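Skornley Homeowners Board > Money and Mortgages > Offset account or just overpay? Bank wants an answer

Thread started 2023-04-26

plamcombe_pat
OK so our fixed rate ends in November and I need somebody to talk me down from the ledge here. We've been with Després Savings since we bought the house, and the loan officer (Garnet Friesen, nice guy, talks very fast) has put two things in front of us. One is a plain variable loan where we can pay extra whenever we want. The other is a loan with an offset account, where our savings sit next to the mortgage and cut the interest, but the rate is higher and there's a monthly fee on top.

My husband loves the offset. He loves it because the money is still ours. I think we're paying for a feeling. We have a decent chunk in savings but it goes up and down a lot because he's self-employed and the tax money sits in there until it's due.

Has anybody done both? I'd love real life and not the brochure.

hpoirier
I had an offset for 5 years and I'd take another one tomorrow. The tax money is exactly why. If he's holding a big pile of cash for most of the year anyway, it may as well be knocking down your interest while it waits. In a regular savings account you'd earn a little and then get taxed on the little.

The thing to ask Garnet is whether they figure the offset on the daily balance or the monthly low. Mine was daily. If it's the lowest point of the month, a guy who pays suppliers on the first gets almost nothing out of it.

Harvey

flinton_ray
Gonna disagree with Harvey. I had one too and dumped it. The higher rate applies to the WHOLE loan and the savings only help on the part they cover. Unless your savings are a big slice of what you owe, you're paying extra on all the rest so you can save on a sliver. I sat down with a pencil and I'd been losing money on it the entire time. Took me way too long to check.

Also you say "decent chunk" and that can mean anything. You don't have to post it, but divide the savings by the loan and look at that number before you fall in love with anything.

plamcombe_pat
Ha, fair. I'm not putting it on the internet but it's smaller than I'd like next to what we owe. Not tiny. In a good month it looks great and then the quarterly payment goes out and I want to lie down.

Harvey, I'll ask about the daily thing. I didn't know there was another way to do it!

hpoirier
Ray's right that you have to run it, I'm not saying don't run it. But use the average for the year, don't use the bad month. And people forget that overpaying is one way at a lot of lenders. Once it's in, getting it back means an application and a wait and sometimes a fee. My brother-in-law put everything into his mortgage and then his roof went and he ended up financing the roof on a card. At a card rate!

flinton_ray
That's a story about not keeping an emergency fund, it isn't a story about overpaying.

hpoirier
It's a story about both and he'd be the first to tell you so.

colton_g
Long-time reader, jumping in. I'm in the same boat, only mine ends sooner. I built a spreadsheet for this and I'm happy to share it. You put in the loan, both rates, the fee, and then what you had in savings on the last day of each month for the past year, and it spits out the cost each way.

Mine came out so close it was silly. After the fee the offset was ahead by less than a takeout dinner a month. So then it's down to whether you trust yourself with a big balance sitting where you can see it, and I'm not sure I do.

If anybody wants it, message me. It'll be tonight or tomorrow though, the thing lives on my computer at home.
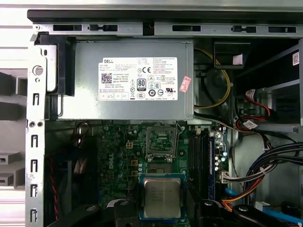
The other thing I'd say is that my lender quoted me one rate over the phone and a different one in the letter. Get the letter. The fee was also "waived" on the phone and not waived on paper, and when I called back they said it was waived for new customers. I've been there 8 years. So I went and got a quote somewhere else and read it out to them, and guess what, the fee went away.

plamcombe_pat
Yes please on the spreadsheet, no rush at all. And good grief on the fee. I've been assuming that whatever Garnet says is the price. Is it rude to go back with somebody else's quote? He's been really patient with us.

flinton_ray
It is not rude. He does it all day. He'd do it himself if he were buying your house from you.

raymonde_m
Hi Pat, Raymonde MacPherson here, I used to process loans (a small lender, long gone, you wouldn't know it) and I promise you a competing quote is the most ordinary thing that can land on that desk. We had a form for it. Just bring it in writing, same loan size, same term, because if it's for something different they'll say so and you'll be back where you started.

A few bits I haven't seen mentioned. Ask if you can split the loan. A lot of places will let you put part of it on the offset and leave the rest on the cheaper plain rate. If the savings usually cover, say, a slice of the loan, put that slice on the offset and you only pay the higher rate where it's doing you some good. That takes care of most of Ray's complaint, I think.

Then ask if extra payments on the plain loan change your monthly payment or shorten the term. Some lenders drop the payment automatically and people think they're getting ahead when they've just made the bill smaller. You want the term to come down, if getting rid of it is the goal.

And read what happens to the offset if you get behind on anything. I've seen contracts where the bank could help itself to the balance. With tax money in there I'd want to know that.

flinton_ray
The split is a good answer. Still two lots of paperwork and sometimes two fees, so check, but yeah I'd have kept mine if they'd offered me that.

hpoirier
Screenshotting the moment Ray agreed with somebody.

flinton_ray
Don't get used to it.

zoega_v
I will be the grump. Why are you both variable? Pat, you said the fixed rate ends and then you never mentioned fixing again. With income that goes up and down I would want the one big bill to stay put. I fixed again for 2 years last time and I slept fine, and yes maybe I paid a bit over. I don't care. Is there no fixed offer on the table from Després?

plamcombe_pat
There is, sorry, I should have put that in. It's higher than the variable today and they only let you overpay a little before there's a penalty. Garnet kind of skipped past it and we did too. We were thinking rates have to come down at some point and we didn't want to be locked in when they do.

zoega_v
"Have to" is doing a lot of work there. Everybody I know was sure of it last year too. I'm not telling you they won't. Just run the variable at a rate a couple of steps higher and see if you could still pay it in a bad quarter. If you can, fine, ignore me.

colton_g
There's a cell for that in the sheet. I only put it in to scare myself and it did the job.

raymonde_m
Valdemar makes a good point and you can split that way too, part fixed and part variable with the offset on the variable bit. I'd get Garnet to write out three versions on one page so you're comparing the same loan each time. If he won't do it in writing, that tells you something.

plamcombe_pat
OK this has been more use than both meetings. My list for him now is: daily balance or monthly low, can we split it, does overpaying shorten the term, can they touch the offset money, and what does the fixed look like on part of it. And then I'll mention ever so politely that I have a quote from down the road. (I don't yet. I will by then.)

Husband has read the thread and says Harvey is a wise man and Ray needs a hobby.

flinton_ray
I have a hobby. It's this.

hpoirier
Tell him thank you. And do make sure he gives you the true month-end balances for Colton's sheet and not the ones he remembers. I always remembered mine higher.

colton_g
Sheet is sent, Pat. The yellow cells are the ones you fill in, leave the gray ones alone. If the bottom row comes up with an error, it means you missed a month. Zoega, I sent it to you as well since you asked, and I'd like to know if you get the same answer I did on the fee, I'm not totally sure I'm spreading it right when the loan starts mid-month.

zoega_v
Got it. The fee looks off by one payment to me, row 5. Will message you.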